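Automation at work: what happens to the packers?

Posted in Workplace & Jobs

I work at a dry goods repacking place outside Clallthorpe. There are 36 of us on the floor across two shifts. In February we were told that Griltberg is bringing in robot arms to do part of the bench work, which means picking up bags of flour, starch, sugar and so on and putting them into containers. Before that happens, 4 people at a time get taken off the line to do the same job holding a pair of grippers, one in each hand, so the arms have something to learn from. Management says no jobs will go and we will all be "moved up to more skilled tasks." I've been there nine years and I've heard a lot of things in that break room. Has anyone been through this? What changed for you, and is there anything I should ask for now, before my turn comes up?

3 replies

kneath_nightshift

We had this at the Kneath site, different company, same speech. I did the gripper work for one whole winter. It's slower than using your hands and your wrists know it by lunch. You squeeze a handle to close the jaws, and a soft bag slides or folds on you in a way it never would with fingers. Then you do it again.

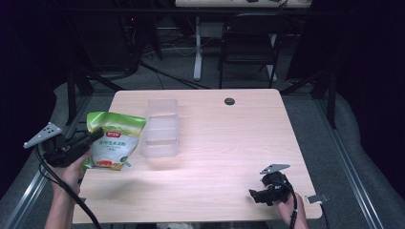 The part that bothered me was the pay. They put us on the regular hourly rate but took away the piece bonus, because you can't hit a piece target with those things on. I lost 104 dollars in my first pay period and had to fight to get it back. So get it in writing that your bonus is paid at your usual average while you're off the line. Ask for breaks too. Ours weren't written down anywhere and they shrank.

As for "more skilled tasks," I got one. I clear jams and pick up what the arm drops. Same money as before. I also eat lunch alone now since they spread us out.

brolthambox

Depends on the company. It's fine where I am in Broltham, they still hire. People panic over nothing

old_dock_hand

I'd be careful with both of those replies, mine included, since one plant doesn't tell you much about another. Here is what I would ask your supervisor, by email so there is a record:

Does "no jobs will go" cover people who quit or retire, or do those spots just stay empty? At my last place no one was laid off and the crew still got a lot smaller.

What are the new tasks called, and what do they pay? If there's no job title yet, there's no job yet.

Are you being recorded while you do the gripper work, and can those recordings be used to rate your speed? We were told no. Later a manager brought up my times in a review.

I will say the arms took over some lifting I don't miss. My back is better for it. But the savings went somewhere and I never saw any in my check. If you have a union rep, talk to them before you sign anything, and if you don't, at least compare notes with the other people on your shift.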